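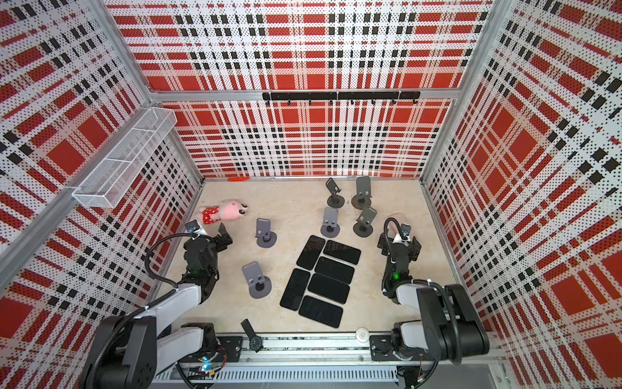 格子呢小组冬季消息

织布机终于又响起来了！停了大半个秋天之后，Siiri Mägi把那台旧脚踏织机重新穿好了经线，第一块样布已经下机，红底、白条，边上压一道细黑线，摸上去还有点硬，洗过一水应该会软下来。

这次的图样是大家在Clerkudow碰头时定的。Oddur Briem带来一本手抄的穿综记录，纸都发脆了，里面有一种叫Rallis的配色，红色特别宽，白色夹在中间，远看像窗户一样亮。我们照着试了两遍，第一遍经密算错，整幅布缩得歪歪扭扭（拆线拆到半夜），第二遍就顺多了。成品用了2308根经线，纬线是Claltirness那家小纺纱坊的羊毛，纱里还带着一点草籽，挑起来很费眼睛，可是颜色真好！

织过格子的人都知道，最难的是打纬的力道。手一重，方格就扁了；手一轻，又拉成长条。Natalie Horrocks的办法是在筘座旁边贴一张纸样，每织完一个循环就比一比。我学了她这一招，现在织出来的格子总算是方的了。
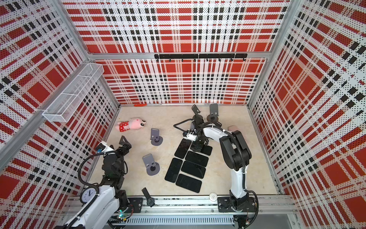 红白黑格纹上墙，左侧高处挂着白色网篮。

二月的课讲换色和收边，由Ívar Holst带，初学的朋友也欢迎来，梭子和纱线都备好了，自己带把小剪刀就行。想借那本穿综记录的，请先跟Oddur打声招呼，复印件还没装订。另外，Grigore Dinu手里还有一批染好的黑纱，每绞100克，想要的尽早说。

2018年12月27日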